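Re: [leave-admin] Religious leave requests that overlap a blackout period

On 2024-08-07 the benefits desk at Tasholm wrote:

> We have a written blackout on leave during the year-end stock count. It
> has been in the handbook for 4 years. A warehouse employee has asked for
> five days off inside that window for a religious observance. She has the
> days in her balance. Her supervisor wants to refuse on the basis that the
> blackout applies to everyone equally. Is that enough? We have 60 people
> on the site and she gave us notice in July.

Short answer: no, I would not rely on that alone.

A rule that applies to everyone is where the analysis starts. Under Title VII the employer has to look at whether it can accommodate the observance without undue hardship, and since the Supreme Court's 2023 decision in Groff v. DeJoy the hardship has to be substantial in the overall context of the business. The old reading, where anything more than a trivial cost would do, is gone. If your handbook still has the phrase "de minimis" in it, take it out.

Some points on your facts.

Notice. A request made in July for year-end dates is early by any measure. A late request can limit what is practical. You don't have that argument, so leave it out of the file.

Balance. She has the days, so the cost of the leave itself is already on your books. The cost you need to look at is the cost of covering her work on those dates, and you need it in dollars and hours. At Mirbridge we priced a similar request at about $3000, mostly overtime for two people on the second shift. That went in a one-page memo with the payroll figures attached. We approved the leave, and the memo was still worth having.

Coverage. Ask for swaps before you decide. Post the dates without giving the reason for the absence. Coworker grumbling is not by itself a hardship. A real effect on how the business runs may be.

Consistency. Pull the exceptions granted under the blackout since it was adopted. If anyone has been let off the count for jury duty, surgery or a family wedding, the statement that it applies to everyone equally is wrong, and it should not go out over anyone's signature. Hepburn had this problem. Their letter said no exceptions had ever been made, and payroll records showed three.

State law. Check it separately. Some states have their own standard and a list of factors, and a few set rules on making up the time. 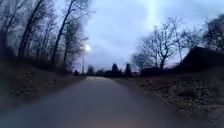
On the form of the reply, I would not have the supervisor write it. It should come from whoever handles accommodations, and it should say what was asked for, what was considered and what is being offered. If the full five days really can't be done, offer what can be done and ask her whether it meets the need. Don't ask for a letter from clergy unless you have an objective reason to doubt the request. The size of the request is not such a reason.

Also look at the handbook text. Ours now reads: "Leave is normally not approved during the blackout period. Requests for religious or disability accommodation are reviewed individually." Skosamik uses nearly the same wording, but puts a deadline on the review - 5 working days - and I think theirs is better.

Have counsel look at it before anything goes out. I administer leave and am not a lawyer.

Leave administration, Mirbridge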